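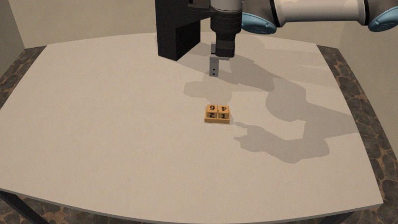
A very long thread about why the calendar is so weird
Roman Lis, November 2021

1/ I've spent the last few weeks reading about calendars on my lunch breaks and I have to put it somewhere before my family stops sitting next to me. Mute me now if you need to!

2/ Start with the names. September, October, November, December. Seven, eight, nine, ten in Latin. They're our ninth, tenth, eleventh and twelfth months. I must have been told this in school and it bounced right off me.

3/ The usual story is that the old Roman year began in March and had ten named months, and then winter was just... winter. A gap. You weren't plowing and you weren't marching, so why give it a name? January and February got added later.

4/ Which also explains why the leap day goes in February. It used to be the back end of the year, the place where you sweep up the crumbs. I love this. Every four years we're still sweeping crumbs into the same corner.

5/ Before the Julian reform the Romans kept the year lined up by sticking in an extra month now and then, and the priests got to decide when. Priests with friends in office. You can imagine.

6/ By the time somebody fixed it, the seasons were so far off that they needed one enormous year to catch up: 46 BC, 445 days long. Later writers called it the last year of confusion, and I'd say they were a little optimistic.

7/ The fix was lovely and simple. 365 days, plus one extra every four years. Average year, 365.25 days. The trouble is that the real one (spring to spring) is closer to 365.2422.

8/ So you're off by eleven minutes a year. Who cares about eleven minutes? Well, leave it alone for sixteen centuries and Easter is sliding toward summer.

9/ Hence 1582, when Thursday, October 4 was followed by Friday, October 15. Ten days, gone. Only in some countries though, so for a long while you could ride across a border and land in the week before last.

10/ The new rule: century years skip the leap day unless they divide by 400. So 1900 didn't have one, 2000 did, 2100 won't. Most of us lived through the exception to the exception and didn't notice, and I'm a bit sorry I didn't throw a party.

11/ Britain and its American colonies held out until 1752. Wednesday, September 2, then Thursday, September 14. The same law moved New Year's Day to January 1. Before that, the legal year started on March 25!

12/ That one is a menace if you do family history. A letter dated February 1740 might be what we'd call 1741. Careful clerks wrote both, like 1740/41. Careless clerks are why my Andlow folder has a baptism that seems to come before the wedding by quite a lot.

13/ (It didn't. I apologize to everyone on that side of the family. I had already told my aunt.)

14/ You may have heard that crowds rioted in 1752 shouting "give us our eleven days." I really wanted this to be true. Historians mostly think it grew out of a satirical painting and got repeated until it was in all the textbooks.

15/ People did have real worries though. Does your rent cover the missing days? When do you hold the fair? A lot of fairs simply stayed put by the seasons and changed their date on paper. That seems very sensible to me.

16/ SWEDEN. Okay. Sweden decided around 1700 to switch over gently by skipping leap days for forty years. They skipped the first one. Then there was a war on, and they forgot to skip the next two.

17/ So now they matched no other country in the world. They gave up and went back to the old calendar, and to do that they had to put a day back in. That's how Sweden had a February 30 in 1712. A real day! People had breakfast on it!

18/ Alaska is a good one too. When it passed from Russia to the United States in 1867 it changed calendars AND jumped sides of the date line. Friday, October 6 was followed by Friday, October 18. Two Fridays in a row, and twelve days further on.

19/ And Samoa went straight from Thursday, December 29 to Saturday, December 31 in 2011. No Friday at all. That's recent enough that I probably owned the shoes I'm wearing.

20/ What gets me is that through nearly all of these, the week just keeps going. They chopped ten days out of 1582 and still went Thursday, Friday. The date gets pushed all over the place and the weekday hardly flinches.

21/ Not that people haven't tried to change it. Revolutionary France had a ten-day week. Three of them to a month, months named for fog and frost and harvest. Beautiful names. But it also meant one full day of rest in ten where there used to be one in seven, so guess how that went over.

22/ My personal favorite is the thirteen-month plan. Thirteen months of 28 days is 364, then one spare day that belongs to no month and no week. Every month looks exactly the same. Every 1st is the same weekday forever.

23/ I was all in on this for an entire evening. Then I noticed that whoever gets a Tuesday birthday has it for life. I also can't see my mother going along with a thirteenth month of anything.

24/ Puzzle break! You have 2 plain cubes and you want to show every date from 01 to 31, always using both. One digit on each face. How do you number them? Go find a pencil, the answer's in the next post.

25/ You need 11 and 22, so both cubes need a 1 and a 2. The 0 has to meet every digit from 1 to 9, so it goes on both as well. That leaves six faces for 3, 4, 5, 6, 7, 8 and 9. Seven digits. Stuck!

26/ Unless you turn the 6 upside down and call it a 9. I actually put my sandwich down when I got there. It's such a cheeky answer, and if dates had ever gone up to 33 it wouldn't work.

27/ Now a party trick. In any year, these dates all fall on the same weekday: 4/4, 6/6, 8/8, 10/10, 12/12. In 2021 they're all Sundays. Check it, I'll wait.

28/ It works for the odd months too, with a phrase: "I work 9 to 5 at the 7-Eleven." So 9/5, 5/9, 7/11 and 11/7 are the same weekday again. Learn one weekday per year and you can get within a few steps of any date without looking.

29/ I've been doing this to people at the Bukbridge bus stop. Reactions vary.

30/ More things I can't stop saying out loud: there are only fourteen possible calendars. Seven for the starting weekday, times leap or not leap. If you kept your 2010 calendar, it worked perfectly this year. Hang on to your 2021 one and it's good again in 2027.

31/ And the whole pattern repeats exactly every 400 years, which comes out to a whole number of weeks. Since it repeats, you can count what falls where, and the 13th of the month lands on a Friday slightly more often than on any other day. Slightly! By a hair! But it does.

32/ Someone asked where to begin reading. I'd go to the library and find the shelf for timekeeping, which in mine is squeezed between astronomy and the weather books. The Flulham branch has more than you'd guess. Old almanacs are great too, and often cheap at yard sales.

33/ Almanacs deserve a thread of their own. Tide tables, planting dates, a cure for warts, terrible jokes, all in one booklet with a hole punched in the corner so you could hang it on a nail. People scribbled in them all year. "Cow sick." "Cow better." "Rain."

34/ If you want to try something at home, pick one window and mark where the noon sun reaches on the floor, once a week, with a bit of tape. Clock noon, same time each week (mind the clock change). After a few months you get a curve, and you'll see how lopsided it is.

35/ Mine's only got a short row so far and the vacuum has eaten one of them. Still, it's moving! I can see the year going across my own kitchen floor!

36/ Corrections welcome, especially on Sweden, where I've been leaning on one chapter of one book. Mrs. Ndlovu from upstairs has already set me straight on the date of Easter, and I'm saving that for next time. It involves a moon that isn't the real moon. I'm very excited.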